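Brondwood Teaches Its Planner to Say "I Don't Know"

12 October 2021

Brondwood, the small robotics software shop best known for a calibration tool that nobody liked and everybody used, has put out version 8 of Tutach, its motion planner for tabletop robot arms. The headline feature is that the software now admits when it is lost.

Earlier versions had no such modesty. Given a blurry depth reading, Tutach would pick the likeliest spot for an object, draw a lovely smooth path to it, and send the arm there with the confidence of a man giving directions in a town he has never visited. Users complained. One filed a bug report titled simply "Why."

The new release keeps a running score of how sure it is about each thing on the work surface. When the score drops too low, the arm pauses above the spot, takes another look from the wrist, and plans again. All of the development was done in simulation, in a set of virtual rooms that the company has furnished with more care than its own office. 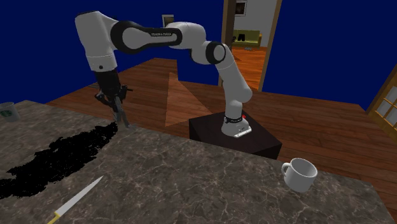

The simulated arm over a gray marble countertop, with a knife and a mug on the same surface.

"We spent years making the planner faster," said Kwan-ho Kwan, who leads the work. "Then we looked at the logs, and it was mostly getting to the wrong place faster."

According to Kwan, the team replayed 900 of its old failed grasps through the new code. Of those, 362 turned into successful pickups. The rest are still failures, though the company notes that many of them are now much more polite. The arm stops, reports low confidence and waits for help, where it used to close its fingers on thin air and then carry the air to the bin.

Much of the trouble traces back to surfaces. Perception code likes a plain background, and kitchens are full of stone that looks as if it was designed to annoy it. Veins read as edges. Dark patches read as holes. An early build of the new scoring system refused to approach one particular counter at all, which was safe but hard to sell.
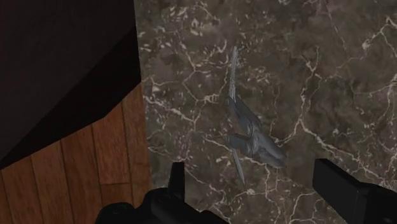 The fix was to stop trusting color so much. Tutach 8 weighs the shape of an object against the depth data first and brings in surface pattern only when the two disagree. It also plans the approach for each finger separately, so an awkward shape with thin bits sticking out of it no longer gets treated as a brick. Kwan says this part took 6 rewrites, and that he would prefer not to discuss the fourth.

There is a cost. The extra looks make each pickup slower, and users who run the planner on older machines will notice. A setting called "brisk" turns most of the checking off. The manual describes it in one sentence, and the sentence is a warning.

Berketti, which makes a rival planner, declined to comment on the release. Lebrun, a reseller of both, said it was pleased for everyone.

Tutach 8 is available now to current license holders. Support for two-arm setups is planned for January, a date Brondwood gives with what its own software would presumably flag as low confidence.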